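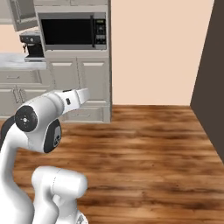

An afternoon at the Unus open house in Drollilgate

Home | Visits | Workshop | Letters | Search

By Melquiades Becerra
12 shares | 4 comments

I had been meaning to get out to Drollilgate ever since Unus moved into the old bakery building on the canal side, and when the notice went around that they were opening their doors for one afternoon in July I put my name down the same evening. It is a longish drive for me (two hours if you stop for coffee, and I always stop for coffee!), and I got there just after one with my notebook and a sandwich I never did get to eat.

The building went up in 1971 and still has the sloping floor in the front hall where the flour carts used to roll down to the loading door. Berenice Salinas met our group there. She looks after the gripper testing at Unus, and she must have given the same welcome several times already that day, but you would not have known it. She started us off in the simulation room, and that suited me very well, because it was the part I had come for.

Unus does most of its first comparisons in a simulated kitchen before any hardware gets bolted to anything. There is a white arm, a run of gray cabinets, a marble counter, a microwave built in at a comfortable height, a coffee machine, and plenty of wooden floor. I liked the kitchen right away. It has very little in it, so when a reach goes badly you can see what it went badly against. My own test setup at home is a shelf in the garage with paint cans on it, and half my time goes into working out which paint can was the problem.

The job they let visitors try was a plain one: drive the gripper up to a tall bottle, close on it, lift it clear and put it down somewhere else. We had a choice of two grippers, loaded one after the other. The first was the house gripper, a simple two-finger parallel pair with flat faces, and the second was a model of the Sandareo, which has softer, curved pads and opens to 90 millimeters. You drove with a small hand controller, also two kinds, and I will get to those.

I took the flat fingers first. With the wrist view up on the big monitor you look out over the gripper body with a finger on each side, and everything beyond is whatever you happen to be pointed at. Closing is easy. Knowing when to close took me longer, because the bottle was wide at the bottom and narrow in the middle, and I kept wanting to take it at the waist like I would with my own hand.
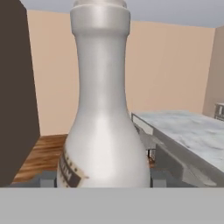
Berenice let me do it my way twice, which was kind of her, and then suggested I come in lower. I did, and the lift was a good deal steadier. She said the flat faces touch a round bottle along such a thin line that a small error in the approach angle shows up as a twist once the weight comes on, and that a lower hold at least keeps the twist small. I wrote that down and underlined it, and I have been thinking about it in connection with the paint cans.

The Sandareo was more forgiving. I came in crooked (I always come in crooked from the left, I don't know why) and the curved pads brought the bottle around to the middle as they closed. The trouble came at the other end. The pads are thicker, so there is less room beside whatever you are putting the bottle next to, and I knocked over a cup on my first try at setting down on a shelf. Higinio Esquivel, who was next in line and runs a small packing shop, had the same thing happen, and the two of us spent a happy few minutes arguing about whether we would trade the easy pickup for the fussy release. He would. I am still not sure that I would.

Then the controllers. One was a Villaseñor, a chunky thing with a single stick you push, twist and tip, and the other was a plain two-stick pad of the sort any teenager could use blindfolded. I had expected to love the Villaseñor. You move your hand and the wrist moves the same way, and for the first long reach across the room it was a real pleasure. Close in I found it tiring. A bit of twist crept in every time I pushed forward, and after a while I was correcting my corrections. The pad was slower and duller and I put the bottle where I wanted it. Berenice told us that new people in the lab mostly split the same way, and that the ones who stay with the single stick for a week generally don't go back. A week is more than I had!

What I would really urge on anyone going to the next one is to ask for time with the cameras. By default you get the wrist view and a view from farther back, by the arm, and you can switch either of them off. I switched off the far one and felt very clever until I had to find the counter edge. With only the far one I could find everything and judge nothing, at least where depth was concerned. The wall cabinet was the best teacher. Its door swings out toward you and takes up a surprising amount of the view, and the shelf behind it is no place for a big wrist.

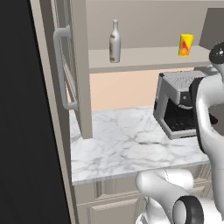 The wall cabinet with its door open, bottle and yellow cup on the shelf, and the arm at right.

I asked how many of these trials they run before they believe a result. For the gripper comparison they were showing us, the count was 783, with the cabinet and the counter and the floor-level drawer all in the mix, and Berenice had the failures sorted by what the gripper touched first. Door edges led by a wide margin. I would have bet on the bottle slipping, and so would Higinio.

After that we were walked through to the hardware bay, where you could squeeze the real Sandareo pads between your fingers. They are firmer than they look, a bit like a new eraser. There was a bench with worn pads laid out by age, and I could have stayed there the whole afternoon, but the groups were kept to 40 minutes and the next one was already coming down the sloping floor.

A few practical notes for the next visit. Park on the canal side, the front lot fills up. Bring something warm, the simulation room is kept chilly for the computers. And take the two-stick pad first if you only get one turn, then borrow the Villaseñor while somebody else is reading the handouts. That is how I got my second go.

4 comments

Lamisi Quaye
I was in the group after yours and had the opposite experience with the controllers. The single stick felt natural straight off and I couldn't get anywhere with the pad. I did play a lot of flight games as a kid, so maybe it's that.

Jacinto Carrillo
Did they say what the flat fingers open to? You only give the Sandareo number and I'd like to compare.

Melquiades Becerra
Jacinto, I asked and then failed to write it down, I'm sorry. It was narrower, I'm sure of that much. I'll send Berenice a note and post the answer.

Higinio Esquivel
Still would take the easy pickup. I can always leave more room on the shelf.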